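Beans Everywhere: Our Dry Goods Day in Pictures

January is when we empty every jar, bag and tin in the Gunawan kitchen, and I look forward to it more than I probably should! The shared pantry gets a full turnout, the shelves get wiped, and all those half-used packets of lentils and beans finally come out into the daylight. We ended up with 94 containers on the counters this year, nearly all of them with something still in them.

Haziq Ismail took charge of the sorting table, and Syahrul Hidayat did labels (his handwriting is so much better than mine). The rest of us poured, scooped, wiped and ate toast standing up.

The white table was my favorite spot all morning. Everything shows up so well on it, and you get to see how handsome dry beans are when they're out of the bag - kidney beans especially, with that deep, glossy red. Of course some of them will always roll off in the wrong direction, and then out comes the dustpan.
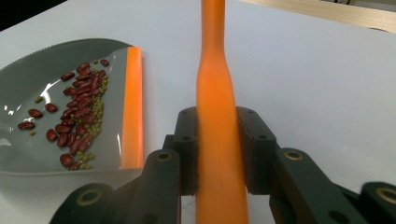

Kidney beans and little green mung beans in the gray dustpan. Love those colors against the orange lip!

I have to put in a good word for a rubber edge on a dustpan. My old one at home is hard plastic all the way across, and mung beans slip straight under it and keep going. If you cook with small seeds and grains a lot, look for a soft lip next time you're shopping. It makes such a difference with millet, too.

Anything swept up goes into the craft tin, not back in the jars. The kids' group uses it for shakers and bean mosaics, and they go through a surprising amount. Last year's batch became 17 shakers and a very loud afternoon.

By 3 we had two full shelves of beans and pulses, all labeled, with the kidney beans at eye level where they belong. Flours and rice are next month. Bring an apron, and any clean jars with lids that still fit - the wide-mouth ones are wonderful for scooping.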